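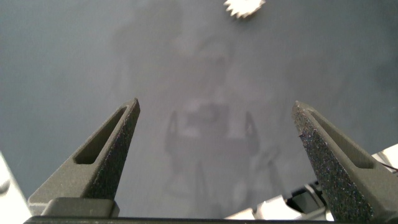
Gikcombe Golf Club
Tournament Planning Meeting, 2019-03-29

Jacobus Mokgethi opened the meeting. Minutes of the previous meeting were approved with one correction to the tee sheet fees.

Entries: 172 players have signed up for the June pro-am. Entries stay open until the field is full.

Parking: The Gendenton Road lot will be used for spectators. Shuttles will leave every 10 minutes. Mokgethi to confirm drivers.

Sponsors: Skadholm has agreed to sponsor the closest-to-the-pin contest on hole 11. Chow has asked for a tent near the practice green. Approved, provided the cart path stays clear.

Tickets: Roughly 2000 day passes will be printed. Juniors get in free with a paying adult.

Course: The bunker on the fourth needs new sand before the event. Two quotes received, decision held over.

Other business: None. Meeting adjourned.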